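Ticket 3392
Subject: Demo arm stalls during visitor runs
Opened by: Renato Iturra
Assigned to: Lingyun Zheng
Site: Tarkden, demo room
Status: open, waiting on parts
Date: May 14, 2020

Reported problem
The arm stopped twice in front of the Wostisby visitors this morning. Both times the screen showed error 307 and the arm had to be sent home by hand. The visitors waited a few minutes each time and then we carried on. The Clola controller was not updated before the visit. Wrist camera views attached.
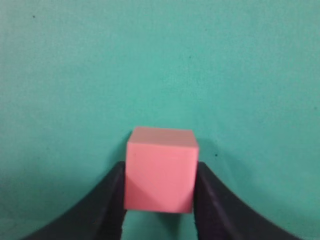
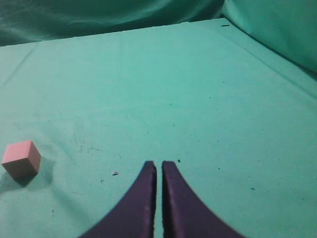
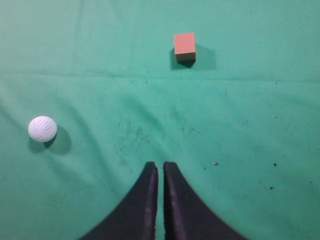

Lingyun: I went through the controller log first. Error 307 is our own code for "target not confirmed", so the drive and the power supply are not suspects. The log has 233 entries for the morning and all the stops come from the vision step. My guess is that the detector is picking up dirt. The cloth has dark specks on it in every view, and in the one with the white ball there are scuff marks between the ball and the fingertips as well. The minimum size filter was set to zero for a test in November and never put back.

Done so far
Filter put back to the old value. Gripper homed and finger travel checked, no fault found. Ran the pick routine for almost 1159 seconds with no error.

Renato: Can we keep the same cloth for the next open day?

Lingyun: I would change it. Choi has the teal in stock, please order two lengths. Keep the filter where it is now. I will leave this open until the new cloth is down and the routine has been run again.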